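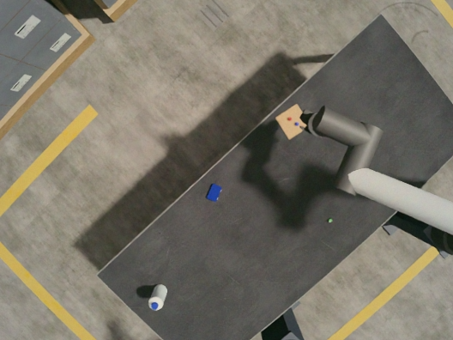 Simulation view of Cell 2, with the gripper at the board and the loose parts on the tabletop.

Cell 2 – Tabletop Handling Cell, Prurkby Site
Safety and Setup Inspection Checklist with Comments
Inspection interval: monthly, and after any change to the layout
Period: February
Model checked against: Ernik layout file, revision 414

Results are entered as Pass, Action or Not Checked. An item marked Action shall be closed before the cell is returned to automatic mode, unless the comment states otherwise.

Section A. Floor and access

A1. Yellow floor stripes present and in agreement with the model. Pass.
Comment: One stripe beside the paneled furniture stops short in the model and on the floor. The gap is intended and should not be painted in.

A2. Walkway clear to 600 mm from the table edge. Pass.

A3. Labels on paneled furniture legible. Action.
Comment: The three white labels cannot be read in the model. The labels on the floor unit are legible, but one has lifted at a corner. Replace it from the Khumalo label set.

A4. Floor free of oil, cable and loose packaging. Pass.

Section B. Table and arm mounting

B1. Base bolts at torque, paint marks aligned. Pass.
Comment: Both bases checked. One bolt was re-marked where the paint had worn away.

B2. Tabletop level and free of deep damage. Pass.
Comment: Light scratches only. Scratches that catch a fingernail are to be reported.

B3. Arm cable secured over full travel. Action.
Comment: The clip nearest the elbow is cracked. The arm may be run at reduced speed until a new clip is fitted.

Section C. Gripper

C1. Fingers tight on the mount, no visible play. Pass.

C2. Finger pads clean and evenly worn. Pass.
Comment: Pads have completed 1,308 cycles. No change is due at this inspection.

C3. Gripper approach to the board. Action.
Comment: In the simulation the fingers come in at the side of the board close to the blue dot, and a fingertip projects over the face next to it. The taught point is to be moved outward and run again in the model before it is sent to the Curier controller.

Section D. Work objects

D1. Wooden board in place near the light table edge. Pass.
Comment: The red and blue dots are used for position checks and shall not be cleaned with solvent.

D2. Loose objects apart from each other and from the board. Pass.
Comment: The blue box, the green object and the white bottle each have open tabletop between them. The green object is small and easily lost – confirm its presence before each run.

D3. Bottle upright and cap closed. Pass.
Comment: Checked by hand on the floor unit. The bottle stands toward the end of the table and should be removed before any manual jog in that direction.

Section E. Stops and controls

E1. Emergency stop tested from each station. Pass.

E2. Reduced speed mode holds after restart. Pass.

E3. Second arm parked and locked out during single-arm work. Not Checked.
Comment: The lockout key was signed out to maintenance. Item to be completed Tuesday, before the first shift. Single-arm work is suspended until then.

Open items: A3, B3, C3, E3
Cell status: Restricted, manual mode only
Retain this sheet in the cell binder until the next inspection is signed.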